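# Skallville lab building loses its quiet hours, keeps its quiet sign

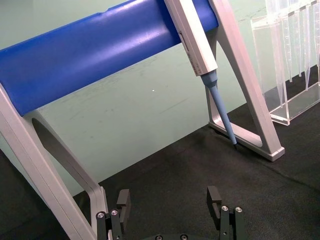

*A pipette stand with a blue crossbar.*

Dec 17, 2019

The Skallville town council voted last night to end the overnight noise limit on Juvitz Road, closing an argument that has outlasted two mayors and one very expensive sound meter.

The limit covered one block and, in practice, one building: the Andreadis Building, a former shoe warehouse now rented out by the room to small labs, a violin repair shop and a man who imports olives. Under the old rule, nothing on the block could go above 50 decibels between ten at night and six in the morning. A refrigerator in poor health can manage that. The building has a good many refrigerators.

The trouble began in July, when the town started enforcing a rule it had passed years ago and then forgotten. Tenants got a letter asking them to shut off "all non-essential cooling, ventilation and similar" after ten. The labs wrote back that their cooling was essential. The olive importer wrote back that his was too, and attached a photo of some olives.

"I've got samples in there that took two years to collect," said Mahlet Alemneh, whose water testing lab has the northeast corner of the second floor. "I was told I could turn the freezer off and leave the door shut. I asked if the person telling me that would do it with a turkey."

The town, for its part, had complaints to answer. It had 54 of them, logged between spring and fall, and it was only when a clerk sorted them by address that anyone noticed they came from the same two houses. One of those is owned by Dexter Halvorsen, who has lived across the road since the shoe days and says the shoes were better neighbors.

"It's a hum," Halvorsen told the council, and then did the hum for them. It went on for a while. The minutes record it as "a demonstration."

To settle things, the town bought a sound meter from a firm called Eklow and put it on a pole outside the loading dock. Over its first week it recorded a nightly peak of 60 decibels, always a little before five, which looked bad for the labs until Stelios Galanis of the public works office drove out there in the dark to see for himself. The peak was the town's own street sweeper. Galanis reported this in a memo of one sentence, and the sweeper now does Juvitz Road after lunch.

With the sweeper out of the picture, the meter showed the building sitting just over the limit on most nights and just under it on cold ones. The council could have raised the limit, or paid for baffles on the roof fans. It asked for a price on the baffles, got one, and lost interest in baffles.

Last night's meeting ran 192 minutes, a good part of it spent on whether a violin being tuned counts as equipment. (It does not, after a vote.) The repeal itself took less time than the parking item before it and passed with one member against. That was Stamatia Psarras, who said she had no feelings either way about the fans but felt a rule ought to be enforced for at least one full year before being thrown out.

Tenants did give something up. The landlord will move two of the roof fans to the back of the building, facing the rail yard, and deliveries before six are banned. The olive importer asked for an exception in the weeks before Easter and was told to come back closer to Easter.

Themis Tsakiris, who manages the building, said he was pleased and mostly wanted to go home. He has been to every meeting on the subject and has a folder for it — two folders, as of last month.

Halvorsen was less pleased, but said he would wait and see how the fans sounded from the other side. He has also asked the town whether it plans to sell the meter, and at what price.

The change takes effect when the new ordinance is posted. The "Quiet Zone" sign at the corner of Juvitz Road will stay up for now, as it is bolted to the same pole as the stop sign and the work order covers only one of them.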